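Brerkel Forums > Home Machines > Can they do chores yet?

kettleandco
Still saying yes, nearly! Two arms, a laundry basket and play kitchen bits all over the table — that's my Saturday night with two kids, and I'd love the help.

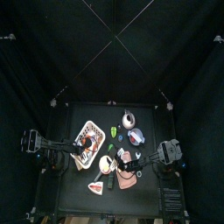
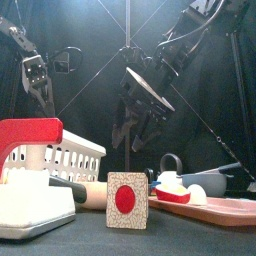
Tidying is the one I'd pay for. Ironing can wait.

Shek12
Toy pans though. My real ones are heavy and greasy. Call me when it does those.

kettleandco
Fair, but an egg next to a kettle is a proper muddle of shapes! I think sorting comes first, then washing up.

skiva_lad
We pack 200 boxes a shift at Kurholm and the machine only does the taping. Odd shapes still go to us.

Shek12
Exactly my point.

kettleandco
Taping was a person's job once too — give it time!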